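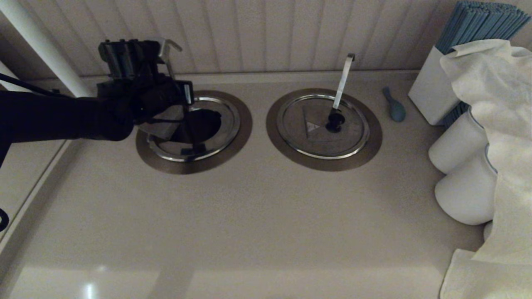 Recessed wells and plastic spoon, serving counter, Pesside

Visits > Food Service Network > Pesside Open Day

Report on the Open Day at Pesside, Mackay

Members of the Food Service Network attended the open day at the Pesside training kitchen in Mackay on 22nd April. The visit was arranged by Zoila Inga, who manages the site on behalf of Zamine. A party of 30 attended, drawn mostly from school canteens, aged care kitchens and small cafés in the region.

The morning began with a short address on the history of the building, followed by a tour of the dry store, the wash-up area and the serving counter. Members were divided into 3 groups so that each could spend a proper length of time at the counter, where most of the questions were asked.

The counter is pale in colour and backed by white grooved panelling. Two round wells are set into the top, each with a stainless steel lid and a bronze-toned surround. Mr Percy Rengifo, who teaches the serving course, spoke on the care of fittings of this type. He advised that the gap between the trim and the inner rim be cleaned at the close of every service, and that lids be taken to the sink for washing. Several members asked about the grooved panelling, which is known to hold grease. Mr Rengifo replied that it is brushed downwards with warm soapy water each week, and that the raised strip at the back of the counter is wiped at the same time. 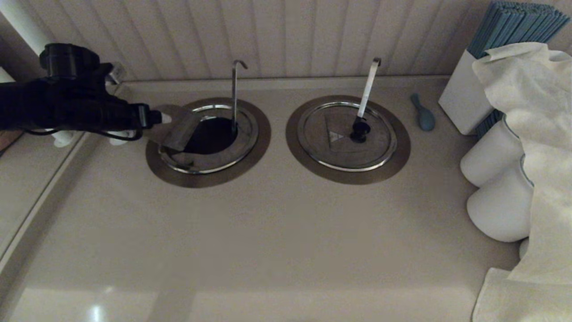
Portion control was the subject of the second talk. Mr Rengifo holds that a server should keep to one ladle for each product and should never move it between wells. A long handle with a hooked end, as on the ladle in the right-hand well, is preferred for this work and can be lifted out without the fingers going near the food. He also recommended that straws be kept upright in a holder, with napkins to the same side, so that customers do not reach across an open well.

Lunch was provided by the students of the Erar program. The pumpkin soup was well received, and the recipe will be sent to those who left an address.

Members discussed the cost of refitting an older counter. One canteen reported a quote of $3297 for two wells, fitted, before plumbing. Opinions differed as to whether this was reasonable.

The Network thanks Ms Inga and her staff for their hospitality. A return visit is planned for September, with places limited to 40. Members wishing to attend should give their names to the Network office and advise of any dietary needs.

Last updated: 22 days after visit

Contact the Network office | © Food Service Network | Back to top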